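Grornow Opens Its Workroom in Guthrie With a Table, a Plant and a Plan for Desk Clutter

GUTHRIE, Aug 9, 2019 - Grornow, the small company that helps offices get their desks back in order, is delighted to open its new workroom to neighbors, customers and anyone whose cords have gotten the better of them.

The idea goes back to June, when founder Marlene Siqueira spent an afternoon clearing one shared table at Cindeo and came away with 11 stray cables and a very thirsty succulent. "People apologize to me about their desks, and I always tell them mine was worse," said Siqueira. "You start with one table, you put back the things you like looking at, and the rest gets a tray or a drawer."

Visitors can try it for themselves at a wooden table set with a few everyday things, among them a potted succulent and something to write on.

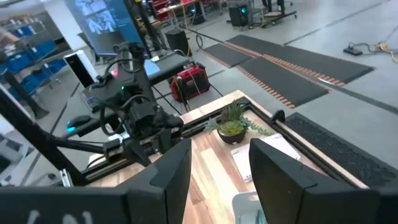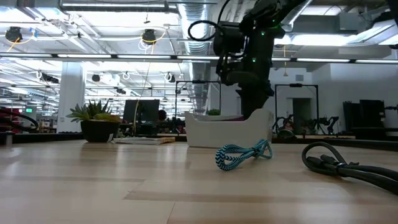 Sessions last two hours and are kept to 16 people, so there is plenty of time to chat and to ask about that one drawer at home (we all have one!). Rogério Sampaio will lead the evening groups, and Kelly Medeiros is taking bookings at the front desk on Haller Street.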